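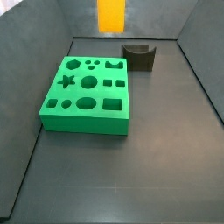
Old ticket, missed court date, now a collections letter. Do I pay it or go see the judge?

Asked by Mireille Lefèvre in Traffic Tickets and Warrants

Hi all, first time posting so forgive me if this is in the wrong section. Back before I moved I got pulled over in Pilitham for an expired registration. The officer was nice about it, gave me a ticket with a court date on the bottom, and I stuck it in the glove box and... yeah. I moved two towns over, changed jobs, and completely forgot. My own fault, I know.

Fast forward to April and I get a letter from an outfit called Valorer saying I owe $1333 on behalf of the Perrin municipal court. It says "failure to appear" in there twice and says I can settle everything if I pay in full by card. It also says an "active warrant may exist," and that is the part keeping me up. May exist? Does it or doesn't it?

My questions, I guess:

Can I really be arrested over an expired sticker? I did renew it, like a week after the stop, and I still have the receipt.

If I pay Valorer does the warrant go away or is that separate?

Can I just walk into the courthouse or are they going to put cuffs on me at the window? I've got two kids to pick up after school so I can't exactly vanish for an afternoon.

I don't have $1333 lying around. I could do maybe $25 a week. Thanks in advance, I've been driving like somebody's grandmother all month.

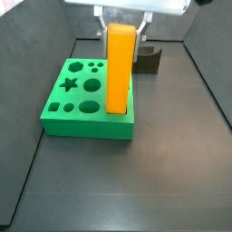
Orange block, green foam shape sorter

3 answers, sorted by most helpful

Thierry Charpentier
Not a lawyer, but I worked the front counter at a city court for a long time and I saw your exact situation every single morning. Take a breath!

First thing, don't pay the letter yet. Call the court clerk yourself, with a number you looked up on the city's own website and not the one printed on the letter. Have your driver's license number handy, and the old citation if it's still in that glove box. Ask whether there is an open case, whether there is a warrant on it, and what the balance is according to the court. Write down who you talked to. Sometimes the collection fee gets stacked on top and the number the court has is a good bit lower, and sometimes the letter is just a plain scam, which you'll find out in a two minute call.

Second, yes, in a lot of places a missed court date gets you a warrant even if the ticket itself was nothing. The missed date can be its own charge too. So you may have two things on file, the registration and the failure to appear, and you want to hear about both before you hand over any money. Paying the whole thing is usually the same as pleading guilty to it, and you've got a receipt that could be worth something to you. 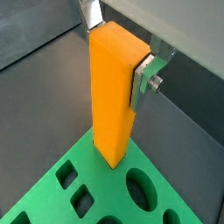 That receipt, by the way, bring the original and a copy. Plenty of courts will dismiss an expired registration or knock it down to a small fee if you fixed it soon after the stop, but you generally have to ask, and the deadline might have passed. Ask anyway. I watched judges be pretty generous with people who showed up on their own.

On the walking in part, every court is different so ask the clerk straight out, "if I come in voluntarily, will I be taken into custody?" They get asked it all day long and won't be offended. Where I worked there was a walk-in docket for people with old tickets and you were normally out in an hour. Some courts want a bond posted first. If they tell you that, or they get cagey, that's when I'd spend money on a lawyer, who can often get the warrant lifted without you being there at all.

And tell the judge what you told us about $25 a week. Ask for a payment plan or community service, and bring pay stubs.
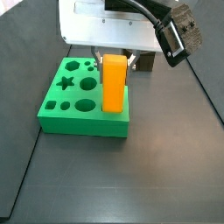
Page 2 of 2

zurer_street_dad
just pay it and be done. I had one of these, paid online, never heard another word. life's too short

Reply from Thierry Charpentier: Glad it worked for you, but please get something in writing that the warrant was recalled. I've seen the payment post and the warrant sit in the system for weeks after. Carry the paper in the car.

PilithamPat
I went to that court last year for a no-insurance ticket. Parking is awful, get there 15 minutes before they open. There's a line for the metal detector and they made me take my pocketknife back to the car. The judge gave me a plan with $1000 spread over the year and she didn't yell at anybody the whole time I sat there. Can't speak to the collections company. Also check that your license isn't on hold, mine was and I had no clue until I tried to renew it.

Mireille Lefèvre (original poster)
Thank you both so much. Called the clerk on my lunch break. There is a warrant, ugh, but she said they have a walk-in time at 9 a.m. and to bring the registration receipt. She couldn't tell me what Valorer adds on. Going to get my mom to cover the kids just in case.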